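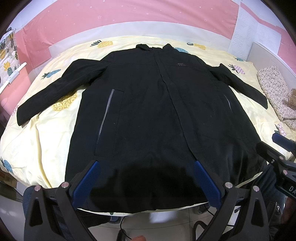
1 min read

Ticket 563: Rain jacket no longer sheds water
Status: Closed
Opened: 12 Mar 2024
Product: Vaher hooded jacket, black
Handled by: Nuno Matos, Pistholm Outdoor Care

Customer Beat Strebel reports that water soaks into the shoulders and hood within minutes. Jacket bought last June. Washed four times with regular detergent and fabric softener.

Step 1. Asked customer to close all zippers and run two rinse cycles at 40 degrees C, no detergent. Suds seen in the first rinse.
Step 2. Tumble dry on low. Drops beaded on the sleeves, shoulders still soaked through.
Step 3. Sent one bottle of Rarier spray-on proofer. Customer applied it to the damp jacket and dried it again.

Result: customer says water now beads all over. Lint on the outside is not a fault; use a roller.

Resolution: softener residue. No warranty claim. Care sheet 94 sent by email.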